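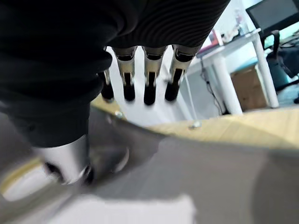

Attachment 1: robotic hand, fingertips down

Ticket 1115
Product: Plurau bat call classifier
Recorder: Zasent, pole mount
Site: Salgado pond, east bank
Opened by: Américo Magalhães
Status: Open, waiting on vendor

Problem as reported
Plurau is labeling almost every call from the pond as hoary bat. I don't buy it. We get hoary bats passing through in May, but not all night long, and not skimming a pond a few feet off the water. What I see with a flashlight is small bats flying low. Please don't send me the page on cleaning the microphone again. I read it.

Reply, Drurkedov support
Thanks for the report. Large numbers of hoary bats are possible during migration. Could you confirm that your region is set correctly and that you have the latest species list?

Américo Magalhães
Region is right. Species list is the latest. "Possible" is doing a lot of work in that answer. Hoary bats call low, down near 20 kHz. Little browns sweep down to 40 kHz or so. Those aren't hard to tell apart if the software is reading the pitch correctly, so I'd like to know what pitch it thinks it's reading.

Reply, Drurkedov support
You can see this by turning on the frequency column in the results table. Please also try raising the confidence cutoff, which removes most doubtful labels.

Américo Magalhães
Turned on the column. The calls bottom out at nearly 20 in your table. I opened the same files in a plain spectrogram viewer and they bottom out at 40. Raising the cutoff only threw out the few calls that were labeled something else, so it's sure of itself and still wrong.

Looks to me like Plurau is reading the wrong sample rate from the file header and cutting everything in half. The Zasent had a firmware update just before this started. I can't prove the update did it.

Tests so far
Old firmware file, opened in Plurau: pitch correct, labeled little brown.
New firmware file, opened in Plurau: pitch halved, labeled hoary.
New firmware file, sample rate typed in by hand: pitch correct, labeled little brown.
Swapped memory card: no change.
Moved recorder 50 feet from the water: no change.

Reply, Drurkedov support
Thank you, this is helpful. We have passed it to the import team. As a workaround, enter the sample rate by hand for each batch.

Américo Magalhães
I'll do that for now. It took 3 messages to get past "it's probably migration," and other people may be filing these hoary bat records without checking. Is there going to be a notice? Leave this open until I've run a fixed version on my own files.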